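Why Robots Have Rules
By Teresa Andrade Abreu, for the Starkby kids' pages

A robot arm is strong, and it can't tell a wooden block from your hand unless someone has taught it the difference. So people who work with robots follow rules. Some are written down in long books called standards. Others are good habits that every worker learns on the first day.

The first rule is to try it on a computer. A program can draw a room, a table and a robot arm, and the arm can practice there before a real one moves. If the drawn arm bumps the drawn table, no one gets hurt and nothing breaks. At the Mernier workshop, a new job has to run 2,000 times on the computer first.
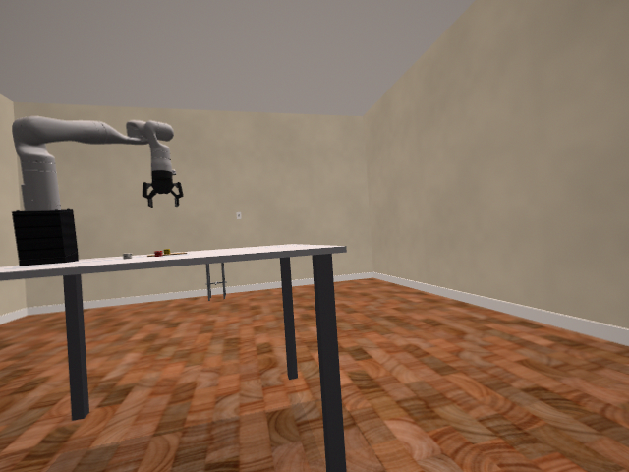
The second rule is to keep space around the arm. An arm can swing farther than you might think. At Mernier, a yellow line on the floor shows how far, and people stay 900 millimeters outside that line while the power is on. That is a little less than one yard.

The third rule is to go slowly near things. A gripper is the robot's hand. It may move quickly high up in the air, but it has to slow down before it gets close to an object. The computer program can also show what a camera near the gripper would see, so workers can check that the fingers are open and lined up.
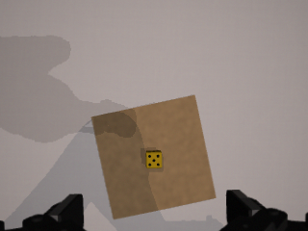 The fourth rule is the stop button. It is big, it is red, and anyone may press it. You don't have to ask first. Beatriz Falcão trains new workers at Mernier, and she makes each of them press it on their first morning.

The last rule is to write things down. When an arm does something odd, workers note what happened and what they changed. The notebook at Mernier has 212 entries so far. Many are short — "moved too fast, made it slower" — and new workers read them all before they start.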